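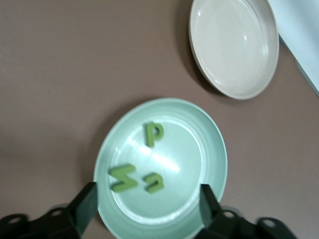 What do you need for a plate-and-letter table at home?

A bag of foam letters, two plates of different colors, and a flat surface with enough elbow room for two people to sit side by side. The plates can come from your own cupboard. We like ones with a raised rim, so the letters stay put when somebody leans in to look.

Home | Gallery | Play Tables | Word Mornings | Visit Us

Print this page | E-mail this page

Letters on Plates
Flindeler Word Mornings, gallery page
Posted 2022-07-04 by Krishnamoorthy Unnithan

Welcome to the gallery, and thank you for your patience while I got this page put together. I had every intention of having it up in June, and then June went the way it usually goes. Several of you have asked what we mean when we talk about "the plate game," and I've tried to explain it in the hallway with my hands full more than once, so I thought it deserved a proper page where I can take my time over it.

The game at our tables goes by Wusum. It's a made-up word that came out of the letters one morning and stuck, and the children are very firm that it is spelled with one S. There isn't much to learn. Letters go on one plate, a second plate sits close by, and whoever is playing moves letters across when they have a name for them, or a sound, or a word they belong in. That's really the whole thing, and I have seen it fill an entire morning!

Green on green

A few green foam letters on the mint plate, with the cream one still empty behind it. The P is nearly upright, the N has gone over on its side and would pass for a Z, and the little curved one could be a U or an n depending on where you're sitting.

I'm especially fond of this mix. Duangjai Thongdee, who sets out most of our plates, chose it for the N, and she has a point. A letter on its side gets people talking in a way that a tidy row never does. One child will say Z and be quite sure of it, another will tip their head over until their ear is on their shoulder, and a grandparent will start to give the answer and then think better of it. We let them pick it up and turn it. Foam letters are thick enough for small fingers to get hold of, and there's a real pleasure in turning a thing around in your hand and watching it become something else.

The curved letter is a different matter, and we never settle it. If you want a U, have a U. If you want an n, go ahead. Pup and pun are both good words, though you'll need to go looking for another letter or two to make either of them.

As for the color, people do ask whether we ought to use something that stands out more. We've tried it both ways. A cream or white plate makes each letter jump right out, and that's the one I'd pick for a child who is just starting. Green letters on a pale green plate ask for slower looking, and some of our older players prefer it — they say it feels more like a puzzle. A shiny plate adds a bright streak when the light is on it, so if someone at your table has trouble seeing, slide the plate over a little or use one with a duller finish.

Some ways we play

Start with three or four letters and no more. I used to tip out the whole bag, thinking that more would be more fun, and what I got was a lot of sorting and hardly any talking. Duangjai talked me out of it, gently, over a couple of weeks.

Let the player decide what the empty plate is for. It might be for letters they know, or letters in their own name, or (this was a popular one for a while) letters that look like food. Our sign at the table just says "Where would you put these?" and we leave it there.

Drop the letters in from a little way up. It's good to let them fall as they like, some sideways and some face down, and then talk about what landed. Foam is quiet on a plate too, and on a busy morning you will be glad of it.

Try reading it from the other side. Two players facing each other don't see the same letters at all, and this can lead to some very serious negotiations. My advice is to stay out of them.

Swap places before you swap letters. If the game starts to sag, the easiest fix is for everyone to move around one chair and look again.

For grown-ups who come along

You don't have to teach anything. I mean that kindly, as a person who taught for a long time and still catches himself doing it. If a child calls the N a Z, you can say "show me" and let them trace it with a finger. Most of the time they will turn it themselves before they've finished. And if they don't, it's a perfectly good Z for today.

Please do keep an eye on the very little ones, who like to find out what foam tastes like. We put the smaller pieces away when we have babies at the table, and if you'd like that done before you sit down, just say so to whoever is nearest.

Putting the letters away

We stack the plates with a cloth between them and keep the letters in the drawstring bags on the low shelf. Green goes with green if you have the time. If you don't have the time, put them in any bag at all and we'll sort it out with a cup of tea later. The letters can be wiped with a damp cloth and a drop of dish soap, then laid out on a towel. Don't be tempted to squeeze them out hard, because the thin parts will tear — we lost a very nice R that way.

If you have spare foam letters at home, we would love to have them, odd ones included. We are always short of vowels. Plates are welcome too, especially plain ones in soft colors, and a small chip on the underside won't bother us a bit.

Coming to see us

Word Mornings are held in the Grulleo Room, up the ramp and through the second door. Come in whenever suits you and sit wherever there's a chair. A session costs nothing and you don't need to book, though if you are bringing a larger group it helps us to hear beforehand so we can put out another table.

Contact: Flindeler Word Mornings, Grulleo Room, 954 Thampi Road | © 2022 Flindeler | Back to top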